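Waltside Procurement Office
Programs Budget Purchasing Notices Contact
Purchasing > Equipment Planning > Gripper Cells

1/ The Waltside Procurement Office has opened its equipment plan for the coming budget year. The largest new line covers two-arm work cells for handling used packaging. This thread sets out what we intend to buy and when.

2/ Grippers come first. Our request allows for 4 units, with one spare set of finger pads for each. Taped cardboard is the material we expect to handle most often, and bids must state grip force and opening width. 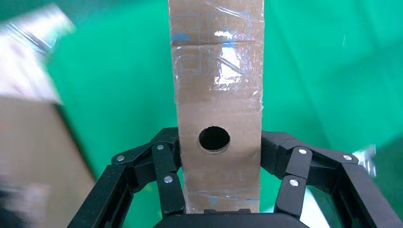 Gripper closed on a strip of taped cardboard.

3/ Bids were received from Paven and Villalobos. Paven quotes a lower unit price - Villalobos includes service for the first year. Both will be scored on total cost over three years.

4/ Floor space is budgeted separately. Each cell needs a work surface, room for open boxes and a clear path for carts. Departments should send their floor plans before the end of May.

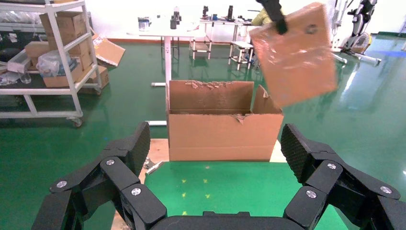

Maltiteo asks whether departments that already own a suitable table may put that money toward cables and mounts. They may, provided the change is noted on the request form.

5/ Small parts are often left out of requests. Brackets, cables, connectors and mats should be listed line by line. The allowance for these items is $557 per cell and cannot be carried over.
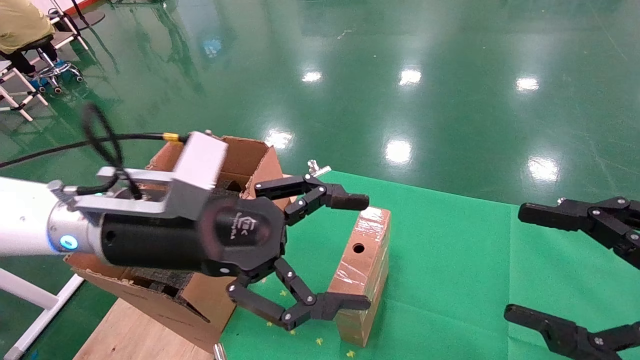
6/ Training is a separate line as well. The plan pays for 17 staff hours per cell in the first year, and unused hours return to the general fund.

7/ Questions on the plan should be sent to Leilani Haddad at the Procurement Office. Revised forms will be posted under Purchasing Notices.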